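**Posting things abroad from Cutholm, which courier?**

**fenwick_j**
I sell small handmade bits and have started getting orders from outside the UK. The post office in Cutholm now shuts at 2 and I can't get there on a work day. Has anyone used Travilel for parcels under 700 g? They do a collection from the house but the website won't show a price until you register.

**marlpit**
Used them all last year. Collection was fine, tracking was poor. Two parcels sat at the depot for nine days and the tracking said "in transit" the whole time. I moved to Gestora in March and haven't lost one yet.

**oddsocks**
Gestora charge by box size as well as weight, so watch that. A light parcel in a big box costs the same as a heavy one. I cut my boxes down with a craft knife and score a new fold line. Takes a minute each once you've done a few. 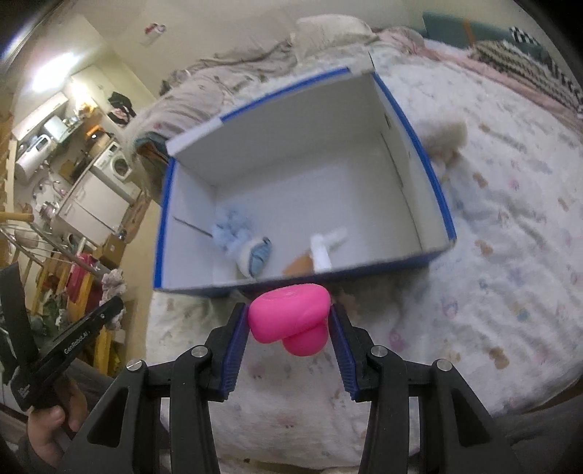 The other thing is the customs form. Put what the item is and what it's made of. "Gift" or "craft item" gets stopped. I had one come back after five weeks because I'd written "accessory".

**Yakubu Danladi**
I disagree about cutting boxes down. Once you've scored the card a second time the corners go weak, and if it gets crushed they'll turn down the claim for poor packing. Happened to me with a £100 order. Buy the right size in bulk, they work out cheap if you've got somewhere to keep them.

**oddsocks**
Never had one crushed. I tape all the edges.

**Yakubu Danladi**
Tape doesn't help if something heavy goes on top.

**marlpit**
Depends what's in it. Soft stuff can go in a padded bag and you skip the box altogether.

**fenwick_j**
Mostly soft, some with wire in. I don't want to buy 1,000 boxes as I've only got half a cupboard. Does anyone sell them in smaller packs?

**tolly88**
Sundaram on the industrial estate do packs of 100. Open Sunday mornings too, cash or card. Ask at the side door, the front one is for the tile shop.

**fenwick_j**
Thanks, will try there. Still can't decide on the courier. Does Gestora collect from flats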